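**Robot picking at the returns bench: what happens to the sorters?**

Mirjam Stöckli
We sort mixed returns by hand, 4 of us per shift. Since June a robot arm has been picking from one bin, and management wants it on every bench. Has anyone been through this? I want to know what the job looks like afterward.

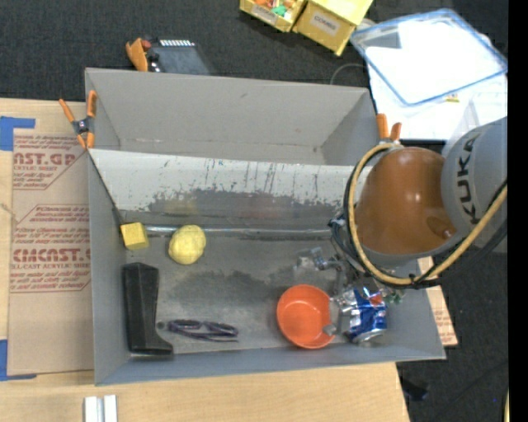

Italo Marino
Ask who clears the stops. At Bulton we kept our jobs but the work changed a lot. I used to handle 1000 pieces a shift. Now I watch two cells and step in when the gripper can't get hold of something. Small round things and glasses were the worst for us. My wrists are better, the day is longer. Get the new duties in writing before the second cell goes in — we did it after, and the pay grade took 5 months to settle.

Cyrill Nägeli
depends on the company. ours just stopped replacing people who left

Ursina Zaugg
Agree with Italo on the writing part. Also ask about training hours. At Torvik only the day shift got them, so nights had to phone someone each time the arm stopped. If they measure picks per hour, ask whether stops count against you. Ours did until we complained.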